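Home | News | What's On | Toy Library | Join Us | Contact

The toy library at Vostomdale - a look back and a look ahead

08/07/2018

It has been a long while since we had a proper catch-up in these pages, and a good deal has gone on at the toy library in the meantime, so do put the kettle on before you start. For anyone who has only lately moved to the area, the toy library lives in the old reading room behind Vostomdale chapel, and it works much as you would expect: you come in, you choose something, you take it home for a few weeks, and then you bring it back, ideally with most of its pieces.

We moved into the reading room in March, after all those winters in the chapel porch, and what a difference it has made. In the porch you had to open the big door every time somebody wanted to look at the jigsaws, and the wind came straight up the valley and in with them. Now we have radiators (two of them, one rather keener than the other), a proper sink, and a long wall of shelves that came from the Jevoreck shop when it closed. If you bought wool or school socks at Jevoreck's over the years you may well recognise them - the little brass label holders are still on, and one of them still says Buttons, which is where we keep the dominoes.

The catalogue now stands at 554 toys, games and puzzles, and that is after a fairly brave clear-out in the spring. A lot of the things we let go had been lovely in their day. There was a farmyard with hardly a fence left, and a marble run that had been mended so often it no longer ran. It is always a wrench. Still, there is no pleasure in borrowing something that disappoints a child on the living room carpet, and we have been able to put newer things in their place, including a very good wooden railway from Olico that has barely touched the shelf since it arrived. If you would like it, please put your name down on the list by the door and be patient with us.

We also have 272 families on the books now. Some of you come every fortnight without fail and some of you come in the school holidays looking slightly desperate, and you are all equally welcome. Several of the mums and dads who join today came as children themselves, and there was much excitement last month when one of them found her own name, in wobbly felt pen, on the inside of a snakes and ladders lid. She borrowed it, of course.

Now, a few words on what goes out and what doesn't, which is a thing we find ourselves chatting about over the desk nearly every session. People tend to assume that the big showy items are the favourites, and it's true that the ride-on tractor is hardly ever in. But the toys that come back and go straight out again, year in and year out, are the plain ones. Building blocks, shape sorters, stacking cups, threading beads. A two-year-old will post the same cube through the same hole until teatime, and then at four or five they will take that same set and make it into a castle, or a shop, or somebody's dinner. We have had grandparents tell us they borrowed blocks meaning to keep the little ones busy and ended up on the floor themselves long after bedtime.

If you are choosing for a toddler, our advice is to take less than you think. One bag of blocks and a book is plenty for a fortnight. If you are choosing for brothers and sisters of different ages, have a word with whoever is on the desk, as we keep a shelf of games that can be played at more than one level and they are not always the ones with the brightest boxes. And do look underneath the puzzle rack, where the floor puzzles live. They are too wide for the shelves and get forgotten, poor things.

On the matter of missing pieces - please, please don't be embarrassed. We would much sooner hear that the yellow triangle has gone behind the cooker than find out from the next family. We keep a spares tin and it has saved many a set. Most of the charges we used to make for lost parts were dropped when we moved, and the only one left is for missing board game dice, at 10 pence each, because they do seem to evaporate.

You may have heard that we are now swapping some of our stock with the toy library at Rugemalira House, over the other side of the hill. We send them a crate and they send us one, and after a season the crates go home again. It began as a way of sharing dressing-up clothes and has rather grown. The first crate to reach us had a splendid set of hand puppets in it, including a badger of great character, and I am afraid we will be sorry to see him leave.

Over the summer holidays we will be opening for an extra hour each session, so there should be less of a crush around the desk. There will be a play table out in the side room for anyone who wants to try before they borrow, and squash and biscuits for as long as the biscuits last. Babies and toddlers are welcome to crawl about on the big rug. We could do with some more picture books in good condition, and any shoe bags you no longer need, which are just the right size for small parts. Please don't leave things outside the door when we are closed, however kindly meant, as last time it rained and we lost a whole box of card games.

Membership renewals are due before the schools go back. You can pay at the desk or pop an envelope through the chapel letterbox with your family's name on the front.

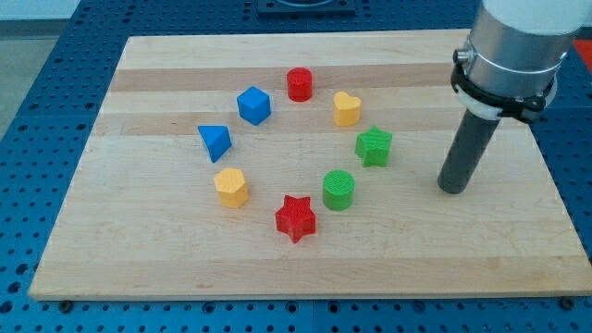

We had the big bag of blocks out over half term and my youngest cried when it had to go back, so please could you tell me whether we're allowed to renew for a second fortnight if there isn't anyone waiting? Also I have a good few shoe bags from when mine were at infants, all washed, and will drop them in at the next session.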